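Subject: Re: [flikgate-robotics] Tuesday session, what to bring?
Date: 5/27/25

On the list, a Flikgate member wrote:
> Are we still on for tonight, and do we need our own laptops?
> Also, has anyone decided which task we're entering for the Flonberg
> meet? I'd vote for the tidying one but I haven't read the rules yet.

Yes, still on! Bring a laptop if you've got one (mine has 49 per cent battery health and a charger that only works at an angle, so please don't all rely on it). Room's ours until nine.

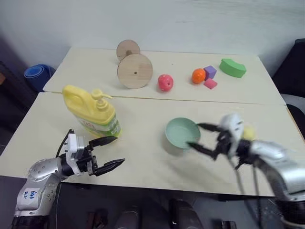 I'd go for tidying as well. I've read the rules, all of them, and the Courtois round gives each team 2 tries with whatever objects the judges fancy, so I'd like us to practise on awkward shapes early on. Blocks are easy to get smug about. The mint-green bowl is the one I'd spend tonight on, coming in at the rim with the right arm, and after that the pump bottle, which I think will be a pain with that nozzle poking out to one side. If anyone has a better idea for the apple, shout!

The Brimix money is 800 pounds, by the way, and we have to say what we want by September. I'd put it towards spare fingers, but I know the coders have other plans (no fighting please).

Door code is still 3239. See you later, and somebody please bring biscuits.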